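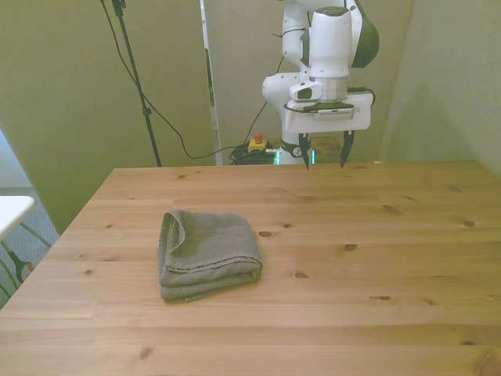
Handtücher falten, zum fünfhundertsten Mal

Neues aus dem Projekt Quintela

Seit Anfang Mai sammeln wir in Wustivside Faltbeispiele, und ich muss es gleich loswerden: Es macht riesigen Spaß! Als Annapurna Thomas im Frühjahr vorschlug, mit Textilien anzufangen, war ich skeptisch. Stoff ist gemein. Ein Klotz bleibt ein Klotz, egal wie man ihn anfasst, aber ein Handtuch hat nach jeder Berührung eine neue Form, und keine zwei Durchgänge sehen gleich aus. Genau deshalb wollten wir es natürlich versuchen.

Inzwischen liegen mehr als 500 Durchgänge auf dem Server. 300 davon sind durchgesehen, beschriftet und freigegeben, der Rest wartet auf Marlene Arsenault, die sich jede einzelne Aufnahme ansieht (jede!) und dabei strenger ist als wir alle zusammen.

Wie ein Durchgang abläuft

Das Handtuch kommt auf den Holztisch, und zwar jedes Mal ein bisschen anders: mal glatt ausgebreitet, mal schräg, mal als richtiger Haufen, wie er aus dem Trockner fällt. Dann übernimmt jemand von uns die Fernsteuerung und führt den Arm durch die Bewegung. Kante greifen, anheben, herüberlegen, loslassen, nachstreichen, wieder greifen. Am Ende soll ein Päckchen in mehreren Lagen daliegen, mit einer sauberen runden Faltkante an einer Seite. Danach fährt der Arm hinter die Tischkante zurück, der Greifer zeigt nach unten, und die Aufnahme wird beendet. Dieses Zurückfahren klingt nebensächlich, hat uns aber in der ersten Woche viel Ärger gemacht. Wenn der Arm am Schluss noch über dem Stoff steht, verdeckt er der Kamera das Ergebnis, und Marlene kann nicht beurteilen, ob die Faltung etwas taugt.

Aufgezeichnet wird zweierlei: der Blick der festen Kamera auf den Tisch und die Gelenkstellungen des Arms mitsamt der Greiferöffnung. Dazu kommt am Handgelenk noch ein kleines Kameramodul, das aus nächster Nähe sieht, was zwischen den Fingern passiert. Gerade beim ersten Griff ist dieser Blick Gold wert. Aus der Entfernung lässt sich kaum erkennen, ob man eine Lage erwischt hat oder gleich 2.

Warum ausgerechnet Waffelstoff

Wir haben im April lange über Stoffe diskutiert, und Italo Gatti hat eine ganze Kiste mit Mustern angeschleppt. Geschirrtücher waren zu dünn und blieben an den Fingern hängen. Dickes Frottee ließ sich gut greifen, sprang aber nach dem Umlegen gern wieder auf. Das graugrüne Handtuch mit der Waffelstruktur lag in der Mitte und ist seither unser Liebling. Es lässt sich packen, es bleibt liegen, und es hebt sich vom hellen Kiefernholz gut ab. An der Kante ist es leicht ausgefranst, was Yesenia Ccori zuerst stören wollte und inzwischen verteidigt: Zu Hause hat schließlich auch niemand fabrikneue Handtücher im Schrank.

Der Tisch hat übrigens auch seine Rolle bekommen. Die Astlöcher im Holz – wir sagen jedenfalls Astlöcher dazu, Italo besteht auf »Äste« – benutzen wir als Orientierung beim Auslegen. »Rechts neben den großen Ast, Kante zum Fenster« ist schneller gesagt als irgendeine Koordinate. Der Nachteil fiel Benvinda Salgado auf: Wenn wir uns immer an denselben Stellen orientieren, landet das Handtuch auch immer an denselben Stellen, und das System lernt am Ende den Tisch auswendig. Jetzt zieht ein kleines Programm vor jedem Durchgang die Startposition per Zufall, und wir legen brav dorthin, wo es uns hinschickt.

Was aus den Fehlern wird

Am meisten diskutieren wir über misslungene Versuche. Der Griff geht ins Leere, eine Ecke rutscht weg, eine Lage klappt zurück. Am Anfang haben wir solche Aufnahmen gelöscht. Davon sind wir ganz abgekommen! Wer gut fernsteuert, bemerkt den Fehler und korrigiert ihn, setzt neu an, zieht die Ecke nach. Diese Korrekturen sind für das Training wunderbar, denn ein System, das nur perfekte Faltungen kennt, steht beim ersten verrutschten Zipfel ratlos da. Deshalb nehmen wir jetzt gezielt 100 Durchgänge auf, in denen schon der Anfang schief liegt und jemand mit dem Arm aufräumen muss.

Gelöscht wird nur noch, wenn die Aufzeichnung selbst unbrauchbar ist, etwa weil eine Kamera ausgesetzt hat oder eine Hand im Spiel war. Marlene vergibt dafür drei Vermerke: »sauber«, »mit Korrektur« und »abgebrochen«. Bitte schreibt bei abgebrochenen Durchgängen einen halben Satz dazu. »Ging nicht« hilft ihr wenig.

Wer fernsteuert

Bisher haben fünf Leute gefaltet, und man erkennt die Handschrift sofort. Yesenia arbeitet mit wenigen großen Bewegungen, Italo streicht alles viermal glatt. Beides ist willkommen, nur sollte keine Handschrift überwiegen, und deshalb wechseln wir inzwischen nach jeder Serie. Wer bei Drosex im Nebengebäude sitzt und Lust hat, darf sich gern einreihen. Vorkenntnisse braucht es keine, nach einer kurzen Einweisung sitzt der erste Griff meistens schon ganz ordentlich.

Zwei Dinge gelten für alle. Der Not-Halt wird vor der ersten Serie einmal gedrückt und wieder gelöst, damit jeder weiß, wo er steht und wie er sich anfühlt. Und solange der Arm freigegeben ist, bleiben die Hände vom Tisch, auch wenn das Handtuch zum Greifen nah ist und die eine Ecke einen wahnsinnig macht.

Wie es weitergeht

Ein erstes Modell haben wir mit den freigegebenen Aufnahmen schon trainiert. Es faltet noch nicht, das wäre übertrieben, aber es findet die Kante und hebt sie an, und beim ersten Mal haben wir alle gejubelt wie auf dem Fußballplatz. Beim Umlegen lässt es zu früh los. Annapurna vermutet, dass uns Beispiele mit langsamem Ablegen fehlen, also stehen die als Nächstes auf dem Plan. Danach möchte die Gruppe aus Zallcombe dieselbe Aufgabe an ihrem eigenen Tisch nachstellen, mit anderem Licht und anderen Stoffen, und wir sind sehr gespannt, was unser Modell mit deren Handtüchern anstellt.

Wer mitfalten will, trägt sich in die Liste neben der Labortür ein oder schreibt Benvinda. Ausrangierte Handtücher nehmen wir ebenfalls gern, am liebsten einfarbig und gewaschen.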